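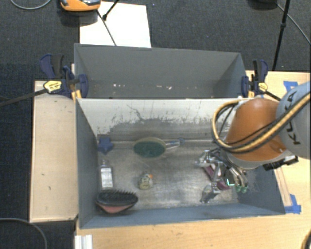

Grey bins on the bench, August.

Diltinley Neighbourhood Newsletter - the clean-out item

Quick one this month as the printer wants everything by 4 pm and I have only just sat down.

The hard rubbish collection is changing. You will have had the card in the letterbox, the yellow one, and if you're anything like our street half of them went straight in the recycling. So, the main bits again.

One booked pickup per household per year, not two. The old free-for-all on the nature strip is finished. You book, you get a date, you put your pile out the night before and no earlier. Piles put out a week early were the biggest complaint at the last residents' meeting and there were photos, including one of a couch on Correa Street that had grown a second couch by morning.

What they take: furniture, whitegoods with the doors off, carpet if it's rolled and tied, bikes, barbecues without the gas bottle, mattresses (up to two). What they don't: paint, tyres, car batteries, bricks, anything with asbestos in it or that might have. If you've pulled down an old shed and you're not sure about the sheeting, leave it where it is and ring before you touch it again.

Paint and batteries go to the transfer station on the Bernodard road. Open from 8 am, shuts at 3 pm, and they do mean 3. Household paint is free up to 150 litres, which ought to cover most garages, even ours. Bring it in the tins with lids on. Bring something with your address on it too, they are checking now.

Last year's numbers, for those who like them. 381 pickups booked in our area, and 152 of those had something in the pile that had to be left behind. Mostly tyres. Somebody then has to come back with a different truck, and that gets charged to all of us in the end through the rates.

Swap morning

Before you book anything, the swap morning is on again at the Gramivmont hall, 9 am till noon, end of August. Date will be on the hall noticeboard once the bowls people have confirmed theirs. Same rules as before:

Clean, working, and you can carry it in yourself.
Kids' clothes folded and sorted by size please, not in one big garbage bag like last time.
No pillows, no helmets, no car seats.
Books are welcome but no encyclopedias. We still have the encyclopedias.
Anything left at noon goes home with whoever brought it.

Electrical things need to be tested and tagged before they go on a table. There's a tagging table just inside the side door, gold coin, so come early if you have a toaster or a lamp. The queue got silly by 10 last time and a few people gave up and left, which was a shame as there was a very nice sewing machine in that queue and I had my eye on it.

Still after trestle tables. If you have one in the shed we can borrow, write your name on the underside in texta and drop it at the hall the afternoon before. Two went home with the wrong people last year and one of them was mine. Green legs, bit wobbly. If it's at your place no hard feelings, just bring it back.

Garage tips, seeing as people asked

Do one shelf at a time and finish it. Don't pull the whole lot onto the driveway, it will rain.

Jars of screws - tip them out, keep what you recognise, the rest goes in scrap metal. Old keys as well. Garden chemicals with no label go to the transfer station with the paint, never down the drain.

If you havent used the camping gear since the kids were at primary school, somebody at the swap would love it. Check the tent for poles first.

Other bits

The delivery round now covers the new end of Correa Street so we're printing 3,000 of these, and we are two walkers short. It's one evening a month, flat streets mostly, one cranky dog. Leave your number in the box at the hall.

The footpath outside the chemist is finally getting fixed. Barriers up from 7 am, so park round the back.

Lost: one grey wheelie bin lid, blown off in the big wind. Found: two. Niether of them fits.

Items for the next issue in the hall box please, and write clearly, I had to guess at three phone numbers this time.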